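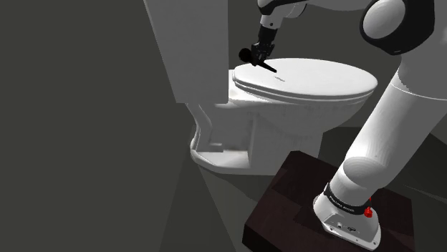

Simulated bathroom, lid closed, arm on the wooden platform, tool at the back of the lid.

Workshop tips: planning a bathroom arm in simulation first

These notes come from the bathroom bench of the Pernex build, a shared workshop project to get a fixed arm to do small jobs over a toilet lid. All of the work so far has been done in simulation. They assume a working simulator and an arm model that already moves.

Measure the room before modelling it
Take the height of the closed lid, the distance from the wall to the front of the bowl, and the widest point of the foot. The foot matters more than it looks on paper. It flares where it meets the floor and takes up space that a platform would otherwise use. Enter everything in millimetres. Mixed units cost us an evening in January.

Leave the room bare
Plain walls and a plain floor are enough for reach tests. Towel rails, roll holders and bins go in later, one at a time, with a test run after each. If a run fails in a furnished room, it is slow work to find out which object caused it.

Choose the platform height by the lid
The arm has to come over the lid and down to it. Too low a platform and the elbow folds up awkwardly; too high and the wrist runs out of angle at the near edge. We tried 3 heights and kept the middle one. Place the platform beside the bowl and slightly forward of it, then check the far corner where the lid meets the tank. That corner is the worst case. If the tool gets there without the wrist touching the tank, the rest of the lid is usually fine.

Collision shapes
The tank is close to a box and can be treated as one. The bowl and pedestal are not. A single convex hull round the lot fills in the recess under the front of the bowl, and the planner then refuses paths that are clear. Split the toilet into 4 parts: tank, lid, bowl, foot. Keep the lid separate even if it never opens, as you will want its contact settings on their own.

Holding the tool
Model the tool as a loose object gripped by the fingers — not welded to the wrist. Welding hides slip, and slip is the thing to find out about at this stage. Grip close to the handle end and let the shaft point down at a slant. A vertical shaft presses harder on the lid for the same small error in height.

Contact with the lid
Start with the tip 2 mm clear of the surface and lower it in small steps. Log the contact force at each step. A picture will not settle whether the tip is touching or hovering, so read the number. If the force jumps about with the arm still, shorten the time step before changing anything else.

White on white
A white arm over white porcelain is hard to check by eye. Turn the fill light down and let one side of the tank fall into shadow. A dark wall behind helps with the outline of the lid. Black fingers and a black tool stand out well enough without further effort.

How many runs
We do 500 per platform position, with small random shifts to the toilet, and save the seed of every failed run. The Sauerland branch keeps these in a folder named by platform height. Copy that layout, as the plotting script expects it.

Before any move to hardware
Weigh the real tool and correct the model. Check that the platform can be fixed without drilling through tile. Agree where the stop button goes and keep the floor in front of it clear. Settings files are in the Rasau directory on the workshop drive; the older Hanau set uses a different lid height and should not be mixed with it.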